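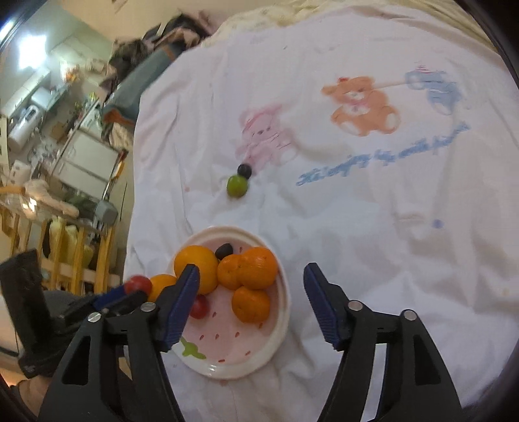 Call for participants: do sleep trackers tell you anything you didn't already know?

Kolev is looking for 44 adults in the Nuneck area who own a sleep tracker, or have been thinking about buying one, and who have some doubts about what it says in the morning. You don't need to hate the things. You do need to be willing to have your number checked against something else.

What this is about

A lot of people now wake up, look at a screen and learn that they slept badly. Some of them felt fine until that moment. The makers say the score helps people build better habits. Maybe it does. We have read a good deal of the material behind these claims and came away less impressed than we expected to be. Much of it compares one gadget with another, or asks buyers whether they are happy with what they bought, and people who have spent money on something tend to say yes.

We are a small independent research group and we don't sell, review or recommend trackers. No maker is paying for this. The money comes from the Pultska fund, which has asked for a report and has no say in what goes in it.

We may be wrong. If the scores turn out to match how people feel and function, we will print that, and in the same size type.

What you would do

The study runs for 6 weeks, at home, in your own bed. You wear a wrist tracker every night. If you have one you can use it, otherwise we lend you one.

For the first 2 weeks the score is hidden from you. Each morning, before coffee if you can stand it, you fill in a paper sheet: when you think you fell asleep, how often you remember waking, how rested you feel. Then you do a short reaction test on your phone. It is dull. People in the February trial run told us so repeatedly and we have not found a way to make it less dull.

After that you are placed by lot into one of two groups. One keeps going with the score hidden. The other sees a score every morning before filling in the sheet. Some of those scores may not be the true ones. We tell you this now so you can decide if it bothers you. You will get all your real numbers when the study ends.

There are also two visits to our office on Karkance Street, one at the start and one at the end. Each takes under an hour. Parking is poor, so take the bus if you have the choice.

Who can take part

You should be 18 or older, sleep at home most nights, and have a phone that can run the reaction test. Shift workers are welcome on steady nights but not on rotating ones. Couples may both apply, though we will only take one of you.

We can't take people being treated for a sleep disorder, people on prescription sleeping pills, or parents of a baby under 11 months. If you think you have a sleep problem, please see a doctor. Nothing in this study will diagnose or treat you, and a wrist gadget shouldn't be asked to either.

What you get

Payment is by gift card, half at the midpoint and the rest at the final visit. The amount is on the information sheet we send before you agree to anything. You can quit whenever you like without giving a reason and keep what you've been paid so far. You also get a plain summary of your own data, with the gaps left in.

What you don't get is advice on how to sleep better. There is plenty of that around already, and we aren't convinced by most of it.

Your data

Your sheets and scores are stored under a code, with your name kept in a separate file. If you use your own tracker, the company that made it will go on collecting whatever it collects now. We have no control over that. Read their terms before you apply, or borrow one of ours, which is set up without your name on it.

How to apply

Fill in the short form at the front desk or ask for it by mail, and return it by 21/06/2024. Tell us which tracker you own, if any, and in a sentence or two whether you trust it. There is no right answer to that. We want believers in the group as well, and so far we are short of them.

We will reply to everyone, including those we can't take.

Kolev, Karkance Street, Nuneck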